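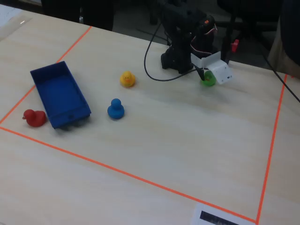 Sorting test, arm reaching for the green one. Blue tray on the left.

Boards > Small Automation > Buying and Budgeting > Arm kits for a bench cell, am I being sold a toy?

Reading time: 4 min

lcalloway
I run the packing room at Wodcombe and I've been asked to put a number on a small arm for kitting. Small plastic parts, mixed, picked off a bench and dropped in a tray. Treslow quoted us one of their desktop arms plus a year of support and the support costs more than the arm. The sales guy keeps saying "it learns the task." Fine, but what am I paying for in month 11? First photo is the sort of bench test I mean, ducks standing in for our parts. I'd like to hear from people who have paid for one of these out of a real budget. Lucinda

benchrat
What did they quote for spares? If the answer is "included" ask them to write down which ones. On mine the gripper fingers were included and the servos were not. Guess which I bought.

lcalloway
Spares are one line, no part numbers. I'll ask.

tronden_user
I'd skip the quote entirely and buy two cheap arms. Two. One to use and one to rob for parts. We have a pair of Tronden kits doing light pick work and the total was under what Treslow wants for support. Downtime when a servo goes is 20 minutes if whoever is on shift has done it before.

benchrat
And who's on shift? That's the part that never gets into these threads. Your two cheap arms come with a free full-time hobby for one of your techs. Put the hours in the budget and then tell me it's cheap.

tronden_user
I did put them in. 12 hours the first month, a lot less after that. I'm not claiming it's zero.

jlyen
Agree with benchrat on labor, disagree on the rest. My bigger worry is the gripper. A demo with one soft rounded toy tells you very little about your parts. Look at a close-up before you sign anything:
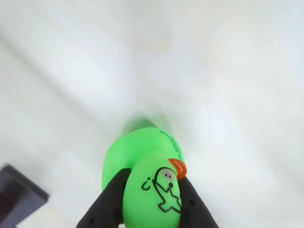

Green duck between the two fingers, orange beak toward the top.

Two fingers in a V on a curved body. Nice picture. Now swap in a flat lid or a thin clip and ask the vendor to repeat it, on your bench, under your lights, with your people placing the parts. If they want to pick the parts for you, that tells you what the quote is worth. — Jui-lin Yen

lcalloway
They did offer to bring "representative samples." I wondered about that.

jlyen
Send them a bag of your worst ones. Include the bent ones.

gantryman
Contrarian view: for a fixed bench and a fixed tray I wouldn't buy an arm of any kind. A bowl feeder and a chute from Peng would outlive all of you. People want the arm because it looks like the future in the budget meeting.

tronden_user
Mixed parts, though. She said mixed. You'd be retooling that feeder every time the kit changes.

gantryman
How often does the kit change? She hasn't said.

lcalloway
19 kit versions last year. Some only differ by one part, but the bowl feeder idea came up here already and that's what sank it.

gantryman
OK, that's a lot. I still think you should price it for the few kits that ship the most and do the others by hand. But I'll drop the chute.

benchrat
Questions I'd want answered in writing before any PO:
- part numbers and prices for every wear item
- who owns the recorded demos if you leave
- what happens to the software when support lapses
- pick rate on your parts, over a whole shift, with misses counted
Treslow went quiet on me at the third one. Maybe they've gotten better. I wouldn't bet on it.

jlyen
Add the table. Put tape down for the work area, leave it there, and see how many times a week someone parks a coffee in it. We ended up moving to a separate bench and that wasn't in anyone's quote either.

lcalloway
Good list. I've asked for a paid trial through May with no support contract attached, and I'm getting a price on two Tronden kits to set beside it. My guess is Treslow says no to the trial. I'll post what they come back with.

tronden_user
Ask Tronden about lead time on the second kit. Mine showed up well after the first.

Contact the moderators | Posts copyright their authors | Back to top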